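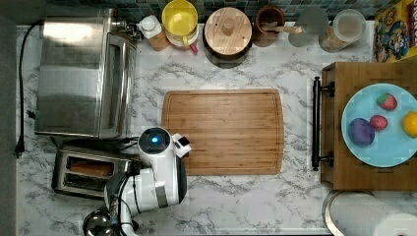
A bamboo board on the marble worktop, with the toaster oven and the two-slot toaster to the left.

Latifa Bennani makes toast twice a day and has strong views on where it should happen. The toaster, she says, belongs next to the board, and the board should be left clear until the bread lands on it.

"People put the toaster wherever the socket is," she says. "Then they carry hot bread across the room and butter it on a corner of the table."

Bennani plans small kitchens for Ojala, a firm in Rurnville that takes on worktops and storage but leaves plumbing to others. She visited 652 kitchens before she stopped keeping a list. In most of them, breakfast was the meal that caused the arguments.

Her advice starts with the worktop. Stand where you eat breakfast and look at what is within reach. Anything you haven't touched in 7 days goes in a cupboard. What remains can go in a row along the wall, which leaves the front of the worktop free for cutting and spreading.

A board with a groove round the edge is worth paying a little more for. The groove is meant for meat juices, but it catches crumbs just as well. Mostafa Ait Brahim, who sells boards and crocks from a shop in Codby, tells customers to wipe bamboo with a damp cloth and stand it on its edge to dry. He gets asked about dishwashers every week and always says no.

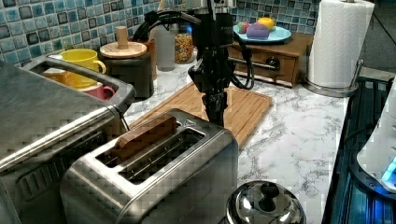
Bread in the far slot of the toaster, mugs in a tray on top of the steel appliance, and cereal in a clear jar.

Mugs are harder. Bennani likes them in a shallow tray with raised sides, so that the lot can be lifted away in one go when the surface underneath needs a clean. If the tray is going to sit on an oven, she says, check the instruction book first and take it down before cooking.

Clear jars are good for cereal and oats because you can see when they are running low. Coffee and tea keep better in something dark with a close-fitting lid.

Sverre Ljungberg, who moved into a flat in Dernano in July, had been quoted 4000 for new units. He spent 700 on a longer worktop and some containers, and moved his toaster to the other side of the room. He still keeps the bread in the fridge, against Bennani's advice.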